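The Last Waiting Room Reader

My dentist in Kascombe has taken away the magazines. In their place is a laminated card with the Wi-Fi password, which is 11 characters long and contains a symbol I had to ask about.

I miss them more than I expected to. I never bought a magazine about sailing in my life, but I read a good deal about sailing between fillings, and for years I held firm views on keels.

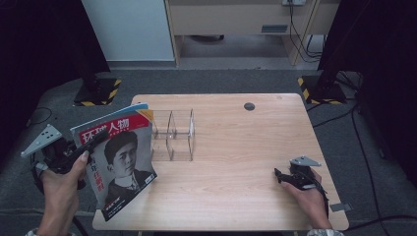

The trade has a word for this: pass-along. A copy sold once might be read by 70 strangers, most of them with a toothache, and the publisher could then tell advertisers about all 70. It was a lovely arrangement. The reader paid nothing, the dentist paid very little, and the perfume companies paid for everything.

Deepika Joseph spent her working life on the supply end, at a subscription firm called Padico that sent bundles to barbers, clinics and tire shops. At its height Padico had 244 accounts in the county. When she closed the books in August, it had 2.

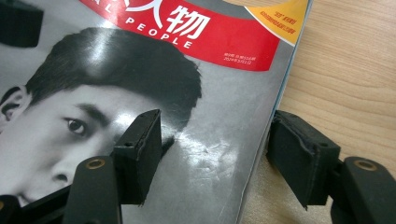

"The barbers held on longest," she told me. "A barber needs something to hand you so you'll stop talking."

She also explained the age problem. Waiting rooms got new issues every month, but the new issues went home in people's handbags. The old ones stayed, which is how a whole town came to get its news four years late and its recipes with the corner torn off.

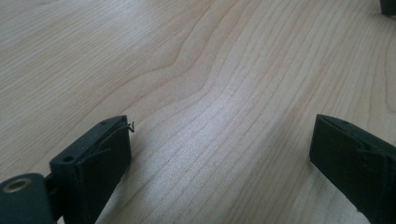 What the Phone Can't Do

I have tried the phone. The trouble is that it knows me. It has never once offered me a piece on keels, and it would be shocked to learn I'd read one. A stack on a side table had no idea who was coming in, so it offered bass fishing to everyone, brides included.

It also gave you something to hide behind when your old gym teacher walked in.

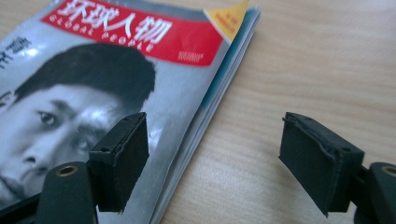 Sille Zoëga thinks I'm being sentimental, and says so at some length. Waiting rooms were always awful, she points out, and half the crosswords were filled in wrong, in pen. She would rather have better chairs.

She may be right about the chairs. My next cleaning is already booked, and I plan to bring a sailing magazine and leave it behind, under the card with the password.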